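Grolura Craft Boards > Sewing & Soft Toys > Washing a much-loved plush without ruining it?

7 replies

pinwheel_moth
Hi all! I've been buying old stuffed animals at rummage sales and I'm completely hooked. Got a whole bag last Friday, 8 of them for two dollars, and most are in great shape, just dusty and a little funky smelling (basement, I think). My question is how you wash the ones with short fuzzy plush. I did one in the machine years ago and the fur came out like a worn bath mat. I'd love to give these to my sister's kids so I want them properly clean, but I also want them to stay soft!! No squeakers or batteries in any of them, I squeezed every one.

buttonjar
Oh what a haul! Pillowcase method, every time. Toy goes in a zippered pillowcase, cold water, gentle cycle, half the detergent you'd use for clothes. Then roll it in a towel and press, don't wring. I air dry mine on a rack by the window and turn them whenever I walk past. The bath mat thing is almost always the dryer. Heat melts the tips of the fibers and there's no brushing that back out, believe me, I have tried it on a very sad rabbit.

oldmillroad
Have to disagree with the machine, even in a pillowcase. Old stuffing clumps. You get a toy with a lumpy belly and empty legs and then you're opening a seam anyway. Surface wash only! Bowl of lukewarm water, a squirt of baby shampoo, whip it until you've got foam, and use just the foam on a soft cloth. Wipe with the nap, then again with a clean damp cloth. Takes me an evening with the radio on and I love it.

buttonjar
Surface washing is fine for dust but it won't touch a basement smell, that's down in the stuffing. And most anything with polyester fill comes through the machine just fine. If it's crunchy when you squeeze it, okay, that might be an old wood fill or foam and I'd leave it dry too.

hemlock_and_thread
You're both right, it depends on the toy! Check the tag, then check the seams. I put mine on a felt surface under a good lamp and go over the belly and the legs first, they get the most hugging and the stitching goes there before anywhere else. Short pile hides a popped stitch really well, so push the fur apart with your thumbs.

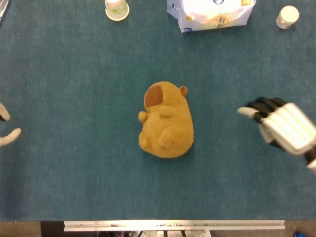 Last edited by hemlock_and_thread in November, 7:02 PM

A capybara like that one is about the easiest shape there is, by the way. One big bean of a body, stubby little legs, hardly any skinny parts for stuffing to get stuck in. I'd be much more careful with giraffes and anything with a long tail. If a toy has two colors of plush, dab the darker one with a wet white cloth before you do anything else. If color comes off on the cloth, it's foam only for that one.

pinwheel_moth
This is so helpful! I did the white cloth test on all of them just now and only a red lobster bled. Everything else squeezes soft and springy. What do you all brush with after? I have a dog brush but it feels scratchy.

skeinandskein
A baby hairbrush! The softest one you can find. I also have a Mersha slicker, the small one, and it's great on long shaggy fur but too much for short stuff. Brush while it's still a tiny bit damp and again when it's dry. And if the smell hangs on, shut the toy in a box with an open dish of baking soda for a couple of days. Don't sprinkle it on the fur, it gets down in the pile and you'll be shaking out white powder until spring.

oldmillroad
Seconding the baby brush. And I'll give buttonjar the point about basement smell, I had a bear I foamed three times and he still smelled like a crawl space. Ended up taking the stuffing out, washing the skin by hand in the sink and putting new fill in. He's gorgeous now! Ladder stitch down the back and you'd never find it.

pinwheel_moth
Okay, pillowcase for everyone except the lobster, he gets foam. First batch is in on cold right now and I've got the towels ready. Will post how the fur comes out once they're dry!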